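Osska Fider floor cleaning robot: five weeks in a small gym

Reviewed by Angus Munro
December 20, 2025

Rating: 2 out of 5

The Fider is a self-driving floor scrubber made by Osska for small commercial spaces. It sweeps, wets, scrubs and picks up the water in one pass, then drives back to its dock. We used ours overnight at Purves Gym, which has a rubber tile floor, a cable area and a free weight corner. The building dates from 1981 and the floor under the tiles isn't perfectly level, so some of what follows may not apply to you.

Setup

Setup took less than an hour. You push the robot around the edge of the room once, it saves the map, and you mark the areas you want it to stay out of. The app is called Protus. It is slow to load but the menus make sense. You can set the water level, the brush speed and the start time. We set ours to start after closing, with the low water setting Osska lists for rubber.

Cleaning

On open floor it did a good job. It followed the walls closely, picked up chalk and hair, and left very little water behind. The seams between tiles gave it no trouble. It's quiet enough that the morning staff could be in the building while it finished. The clean tank holds enough for our whole floor with some left over. Emptying the dirty tank is a messy job because the spout is too short for a standard mop sink.

What went wrong

In the fourth week the robot drove into the free weight corner, which was marked as a no-go area. The chrome dumbbells are kept there on the floor. It pushed into them, stopped, backed up and pushed again. The log shows 16 contacts before it gave up and reported error 102, which the manual lists as "path blocked." The scrub head ran the whole time, and the water did too. Several dumbbells were knocked over and the lot of them were sprayed with dirty water and floor cleaner.

Two things failed. The first was the map. The app had installed an update that evening and the no-go areas were gone afterward. The map itself was still there, so nothing looked wrong unless you opened the editing screen. The second was the bumper. It should cut the brush and the pump on any contact, and according to the manual it does. Ours only tripped when it was hit near the middle. A low, narrow object touching the corner of the bumper didn't register until the robot had been pushing for a while.

The second fault worries me more. A tipped dumbbell is a nuisance, but a person stretching on a mat is also low to the floor. We don't run the robot with members in the room, and after this I wouldn't consider it.

Aicha Belhaj, who manages the floor, reported it to Osska the same morning. They answered in 7 days. They confirmed the update could clear no-go areas and sent a replacement bumper. They didn't explain the bumper fault, and with the new one fitted the corners are better but still not reliable.

Cleanup

Floor cleaner dries to a dull film on chrome and makes the handles slick. Each dumbbell had to be wiped by hand, heads and handles, with a soft cloth and plain water. It is slow work, done sitting on the floor.

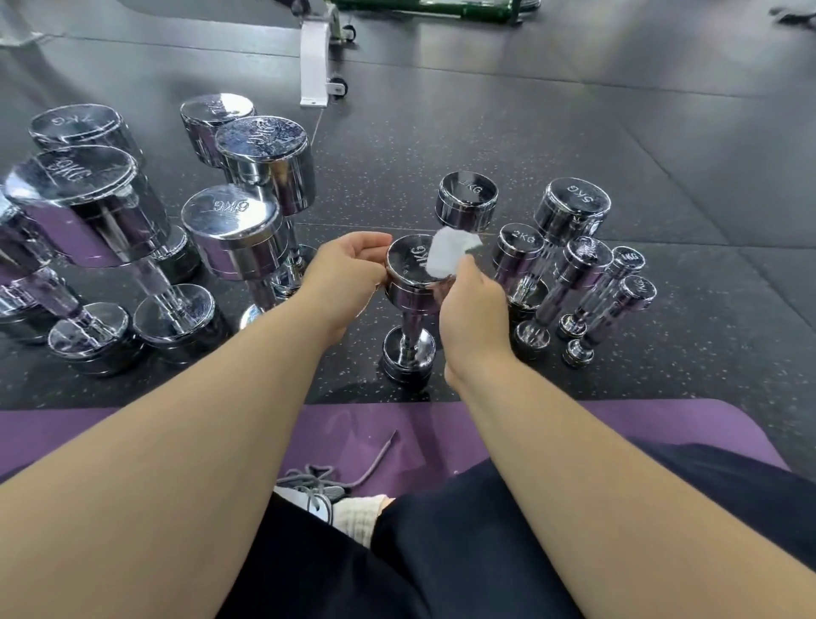
Wiping down a 4 kg dumbbell with a white cloth.

If you already own one

Check the no-go areas in Protus after every update, and turn off automatic updates if your version allows it. Put a solid barrier in front of anything you don't want touched. Test the bumper with your foot at both corners, with the tanks empty. The red stop button on top worked every time we tried it.

Verdict

Good scrubbing, poor safety behavior. It might suit an empty hall with nothing on the floor. Ours now runs only in the hallway, with the gym door shut.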